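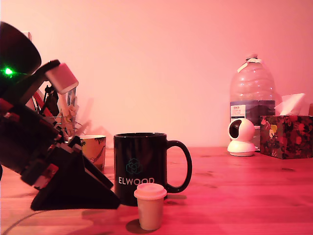
로봇이 들어오면 탕비실 담당이 없어지느냐는 물음이 도입 상담에서 가장 먼저 나왔고, 질문한 분은 하루에 두 번 하던 테이블 정리 말고도 자기 업무가 많은데 그 부분은 어떻게 나뉘는지 알고 싶다고 했습니다.

Staltex Wamemley 탁상형 정리 로봇
사무실 탕비실 및 공용 테이블용

제품 개요
Wamemley는 공용 테이블 위의 컵과 소형 용기를 집어 지정된 자리로 옮기는 탁상형 로봇 암입니다. 다 쓴 컵은 회수 트레이에 모으고, 세척이 끝난 컵은 보관 위치로 되돌립니다. 설거지 기능은 없습니다. 식기세척기에 컵을 넣고 빼는 일과 테이블을 닦는 일은 사람이 합니다.
담당자의 업무는 다음과 같이 바뀝니다. 낮 동안 수시로 나와 컵을 걷던 일이 줄고, 회수 트레이를 비우는 시간이 정해집니다. 대신 아침에 집게 끝을 점검하고 작업 구역을 확인하는 일이 새로 생깁니다. 도입 전에 이 두 가지를 누가 맡을지 정해 두시기 바랍니다.

취급 대상
손잡이가 있는 도자기 머그, 뚜껑이 있는 소형 컵, 빈 종이컵을 취급합니다. 손잡이 방향은 미리 맞춰 둘 필요가 없습니다. 머그는 몸통을 잡는 것이 기본 설정이며, 관리 화면에서 손잡이를 잡도록 바꿀 수 있습니다.
칼, 가위, 꼬치류는 취급하지 않습니다. 내용물이 들어 있는 컵과 대용량 생수병도 제외됩니다. 이런 물건은 테이블에 그대로 두어도 되지만 관리 화면에서 고정 물품으로 등록해야 합니다. 등록된 물품은 로봇이 피해서 움직입니다.
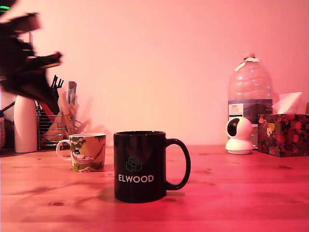
개인 컵을 쓰는 직원이 많아 걱정했다는 사용 후기가 있었습니다. 처음에는 마시던 컵까지 치워질까 봐 다들 자리로 들고 갔는데, 보류 구역을 테이블 안쪽에 만든 뒤로는 그냥 놓고 다닌다는 내용이었습니다.

보류 구역은 로봇이 손대지 않는 자리입니다. 기본값은 테이블 한 변을 따라 지정되어 있고 위치와 폭은 관리 화면에서 바꿉니다. 색 테이프로 경계를 표시해 두면 직원들이 찾기 쉽습니다. Hsieh 사무동에서는 보류 구역을 출입문 쪽으로 옮겨 사용하고 있습니다.

작동 방식
정해진 시각에 도는 예약 모드와 버튼을 눌렀을 때만 움직이는 호출 모드가 있습니다. 점심시간처럼 사람이 몰리는 때에는 호출 모드를 권합니다. 작업 구역에 손이 들어오면 팔이 멈추고, 손을 뺀 다음 재개 버튼을 눌러야 다시 움직입니다. 자동으로 재개되지는 않습니다.
정리 한 번에 걸리는 시간은 테이블 상태에 따라 다르며 보통 약 14분입니다. 급하게 테이블을 써야 할 때는 정지 버튼을 누르고 손으로 치우셔도 됩니다. 이후의 배치는 다음 작업 때 다시 인식합니다.

주요 사양
최대 도달 거리: 1068mm
작업 중 소비 전력: 193W
설치 방식: 테이블 고정형
조작: 본체 버튼, 웹 관리 화면
표시 언어: 한국어, 영어
보증 기간: 18개월

설치 조건
흔들리지 않는 수평 테이블이 필요합니다. 바퀴가 달린 테이블과 유리 상판에는 설치할 수 없습니다. 나무 상판은 고정 장치가 닿는 부분에 동봉된 보호판을 대고 조이십시오. 전원선은 사람이 지나는 쪽을 피해 벽 쪽으로 빼 주십시오.
조명 색이 강하거나 자주 바뀌는 공간에서는 설치 기사가 현장에서 인식 설정을 따로 잡습니다. 조명을 교체한 경우에도 관리 화면의 조명 보정을 다시 실행해야 합니다.

직원 안내
가동 전 안내 시간을 한 차례 갖습니다. 탕비실 담당자에게는 점검 방법과 오류 해제 방법을, 나머지 직원에게는 정지 버튼 위치와 보류 구역 사용법을 설명합니다. 교대 근무를 하는 곳은 조별로 나누어 신청할 수 있습니다.
로봇 작업 기록에는 시각과 오류 내용만 남습니다. 어느 직원이 컵을 두고 갔는지는 기록하지 않으며, 근태나 평가 자료로 쓸 수 있는 항목도 없습니다.

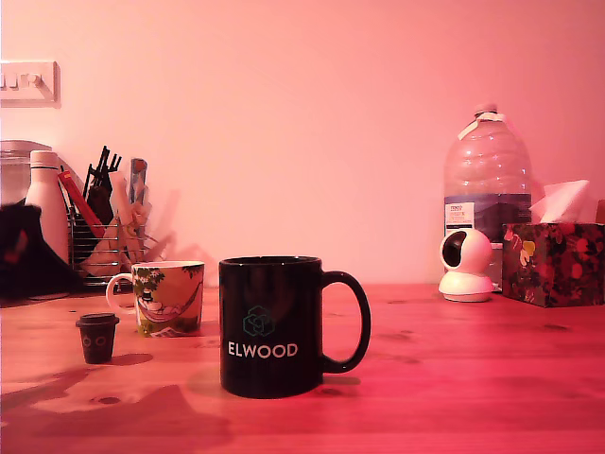
담당자가 휴가를 가면 로봇을 꺼 두어야 하나요?
대신 점검할 사람이 있으면 그대로 사용하면 됩니다. 점검할 사람이 없는 날은 예약 모드를 끄고 컵을 손으로 정리하십시오.

유지 관리
집게 끝은 매일 물기를 짠 천으로 닦습니다. 표면이 갈라지거나 미끄러우면 교체품을 주문하십시오. 교체에는 공구가 필요 없으며, 작업 전에 반드시 전원을 끕니다. 관절부에는 세정제를 직접 뿌리지 마십시오.
컵을 놓치는 오류가 반복되면 해당 컵의 모양을 관리 화면에서 다시 등록합니다. 그래도 같은 오류가 나면 그 컵을 취급 제외로 설정하고 기술 지원에 알려 주십시오.

구성품
본체, 테이블 고정 장치, 상판 보호판, 전원선, 회수 트레이, 예비 집게 끝, 한국어 설명서

구입 및 임대
국내 판매와 설치는 Grusus에서 맡고 있습니다. 현장 확인 후 견적을 드리며, 상담을 신청할 때 테이블 크기와 하루 중 탕비실이 가장 붐비는 시간대를 함께 적어 주십시오. 임대 계약에는 정기 점검과 집게 끝 교체가 포함됩니다. 회수 트레이 추가분은 별도로 판매합니다.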